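Plustanard suture practice pad: six weeks of stitching
By Kibet Mwaipopo
19 Apr 2018
5 min read

Quick one, between shifts. Several of you asked which practice tissue to buy after my grumble about the old foam blocks in March, so. Bought the Plustanard pad with my own money, and the Celeo one to compare. Also had a go on a friend's Were pad, but only for an evening, so take that bit lightly.

What you get: one pad, pale, soft, layered. A backing sheet. A leaflet that tells you nothing. No needles, no thread, no instruments, so if you're starting from scratch add those on. Mine was 70 pounds with postage. Not cheap for something you're going to stab.

First impressions. Smells a bit out of the packet, went off after a couple of days on the windowsill. Slightly tacky surface. Dust sticks, cat hair sticks. Rinse it, pat it dry, bit of cornflour if you're fussy. I'm fussy.

How it takes a needle: well. Really well. That's the reason to buy it. Foam just lets the needle wander wherever you push it, so you never find out your wrist is lazy. The Plustanard pushes back. Go in at a poor angle and the curve drags, you feel it straight away. Go in square, follow the curve round, and it comes out where you wanted it. More or less. My exits were all over the place the first week.

Tearing. Every pad tears in the end. On the Celeo I had threads cheese-wiring through by the second evening, and I wasn't pulling hard. The Plustanard held 195 simple interrupted stitches before the edge of the first cut went ragged (yes I kept a tally, on the back of the leaflet, finally a use for it). After that you can still use the rest, just start a fresh cut further along.

Running stitches are harder on it. Keep the tension even or it puckers and then the top layer starts to lift. Same with the Celeo, only sooner.

Thread colour matters more than I thought. Pale pad, so go dark. I started with a light blue because I had a drawer full of it, and spent half the time hunting for my own tail end under the lamp. Dark thread shows every sloppy loop. Annoying but useful.
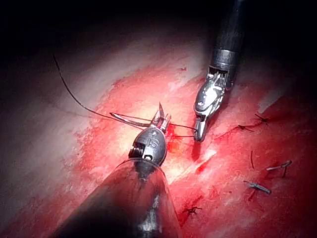 Where should you hold a curved needle?

A bit past the middle, nearer the thread end than the point, with the tips of the jaws and not deep in the hinge. Too near the point and you've no needle left to drive. Too near the thread and it twists or bends on you, espescially in a firmer pad like this one.

Right, what else. Drop in a pair of decent forceps if you can, because the pad is soft enough to bruise. Cheap toothed ones left little bite marks in mine. Doesn't stop it working but it looks chewed.

Fixing it down. My one real moan. The backing sheet is meant to grip the table and it doesn't. Slides about on anything smooth. I ended up using a damp tea towel underneath, then gave in and bought a Tultmont clamp tray, which is a good bit of kit but it's another thing to buy. Plustanard should put a proper base on it. The Were has suction feet and they stayed put all evening — credit where it's due.

Knots. Fine. Instrument ties sit down flat, the surface has enough give that you can see when you've strangled it. If the edges heap up, you've pulled too tight. I always pull too tight. Getting better.

The deep layer is the weak part. Meant to let you practise closing in layers, and it sort of does, but the join between the two is too easy to peel. Once it's peeled you've got two thin pads and a lot of flapping. I'd leave deep closure for the last few sessions, when the top is worn out anyway.

Storage: flat, in a box, lid on. Mine spent a weekend rolled up in a rucksack and it's had a curl in it ever since.

Celeo in short: lighter, cheaper, fine for learning to tie, gone in no time. If you only want to do knots in front of the telly get that one and save your money. Were: firmer than both, good feet, bit too rubbery for my taste, the needle squeaks. Would like longer with it.

So who's it for. Someone past the very first stage I'd say, who knows how to load a needle and wants to get tidier. Total beginners will shred it and be cross about the cost. Anyone prepping for a skills day, yes, get it a month ahead and do a bit most evenings. Short goes beat one long one, my hands go daft after half an hour.

Would I buy again? Yes, on offer. At full price I'd grumble and then proabbly still do it.

Score: 70 out of 100. Would be higher with a base that grips.

Haven't tried the curved version yet. If someone has, let me know how the deep layer holds up on it, and whether it's the same tacky surface.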